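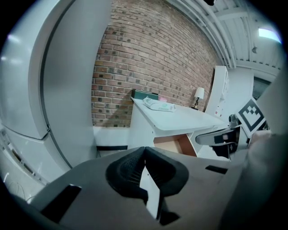

Schreibtisch an der Ziegelwand, links der Kühlschrank, Schublade offen

Sendenura schrieb:
Hallo ihr Lieben, ich räume gerade die Ecke mit dem weißen Tisch neu ein und komme ins Grübeln. Feuchttücher in die Schublade oder oben liegen lassen? Ich mag freie Flächen ja so gern - aber ich greife bestimmt 20 Mal am Tag danach, und dann jedes Mal aufziehen, ach je ...

Vakach schrieb:
Oben lassen! Bei uns lagen sie 2 Jahre in der Schublade und keiner hat sie benutzt. Und die rote Wand ist ja ein Traum, da schaut eh jeder zuerst hin :)

Florêncio Morais schrieb:
Da muss ich freundlich widersprechen, Vakach. Was offen herumliegt, zieht den nächsten Kram an, das kenne ich von meinem eigenen Tisch nur zu gut. Lieber alles hinein und die Platte frei. 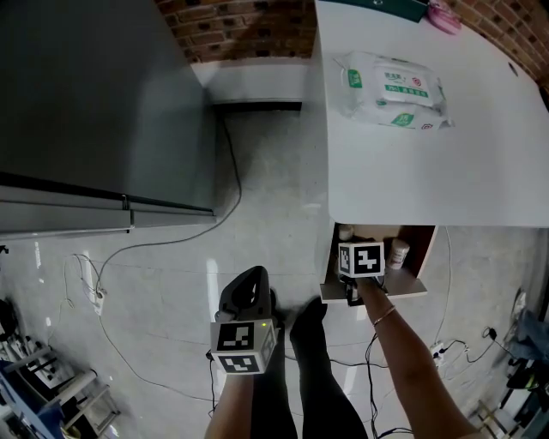 Kondorside schrieb:
Kann man Medikamente überhaupt in so einer Schublade aufbewahren?

Sendenura schrieb:
Solange es darin trocken und nicht zu warm ist, geht das gut, nur mit kleinen Kindern im Haus gehören sie hinter Schloss und Riegel.

Vakach schrieb:
Einverstanden, aber die Tücher bleiben draußen - da bin ich stur!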